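Randeck bus riders: route 9 changes on 9th January. Putting what I know in one place.

1/ The 9 stops running through Sekeck after 6 pm. Daytime trips stay the same. The last through bus leaves Randeck station at 5:40.

2/ After that you ride to Vekham and change to the 183. Same ticket, no extra fare, as long as you board within 60 minutes.

3/ The wait at Vekham is nine minutes on paper. The shelter there has one bench and a light that has been out since the fall. I reported it again this morning.

4/ Paper timetables are at the library desk. The ones posted at the stops are still the old version. Check the date in the bottom corner.

5/ Monthly passes: if yours says "Zone 2 evening" you can swap it for a full Zone 2 at the station window. Bring the old card. They won't do it by phone, I tried.

6/ If you work late at the Prajapati warehouse, the stop on the east gate side is closed in the evening too. Use the one by the gas station.
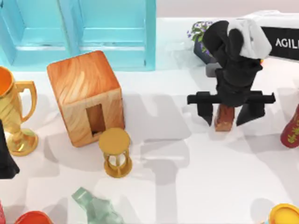
7/ School trips are not affected. The 7:50 still stops at Sekeck church and still gets in too early for anyone's first class.

8/ The company says it will look at evening numbers in March. If you ride after 6, use your card every time, even when the driver waves you on. Those taps are what they go by.

9/ Will add the Sunday times when I have them.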